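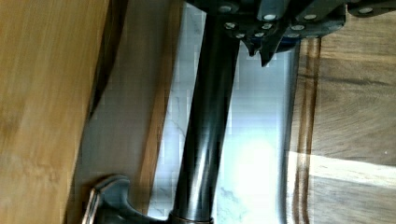

Should guests help with the dishes after dinner?

They should offer once, and if the host says to sit down, they should sit down.

I've held this opinion for years and I will defend it at any table, including yours, while remaining seated at it. It came up again on Tuesday at Constanza Sosa's place, where six of us had just eaten a very good lamb stew and were halfway into a story about her brother's wedding when Lachlan Baxter stood up and started stacking plates. Constanza said leave them. He said it's no trouble. She said no, really, leave them, and he was already at the sink with the water running! So she got up too (of course she did, it's her sink), and then Santino felt bad and got up, and that was the end of the wedding story. I still don't know what happened with the cake.

Now, Lachlan is a lovely man and he meant well. But I think we've all been raised to believe that helping is always polite, and I don't buy it. When somebody tells you three times to leave the plates alone, they're telling you what they want. Maybe they like doing dishes at midnight with the radio on. Maybe the dishwasher only loads one way. Maybe the kitchen is a disaster and they shut the door on purpose.

I'm in that last group, I'll admit. When I cook for people I use every pot I own, and there's a stage around the time the rice goes on when my kitchen looks like a yard sale. I don't want anyone in there. I want them in the other room, talking too loud and eating the good olives. Seeing the mess is not part of the invitation.

My mother would be horrified by all this. She grew up in a house where the women cleared while the men stayed put, and her fix for that was that everybody clears, no exceptions, 3 minutes and it's done. I respect that a lot, and I think it's the best argument against me. If "the guests stay seated" turns into "the same person always does the work," then something's gone wrong, and it's usually the same someone at the sink. So let me be clear that I'm talking about guests. The people who live in the house can get up and grab a towel. Patricio Navarrete and his wife have a deal where whoever cooked is off duty the second dessert hits the table, and I've never seen either of them cheat on it.

There are exceptions on the guest side, too. Thanksgiving, obviously. Once you've got 17 people and a turkey, you're a work crew, so roll up your sleeves. Same goes if you're staying the whole weekend, or if the host just had a baby, or if you're family and you've been eating there since you were six. And if the host says "oh, would you?" then get up right away and be cheerful about it, because that was a yes and it took some nerve to say it.

But a regular dinner, with friends, on a regular night? Offer once. Mean it when you offer. Then take the answer you're given and pour yourself a little more wine.

Hipólito Herrera, who disagrees with me about nearly everything, says a host who refuses help is just waiting to be asked again. He says that's how it worked where he grew up and you'd be thought rude if you quit after one try. Fine, maybe so, and if I'm ever at his aunt's table I'll ask as many times as it takes. Between the rest of us, though, couldn't we just agree to say what we mean? I'm having people over next month, Lachlan included, and I'm planning to seat him on the far side, against the wall, with somebody chatty on either side of him.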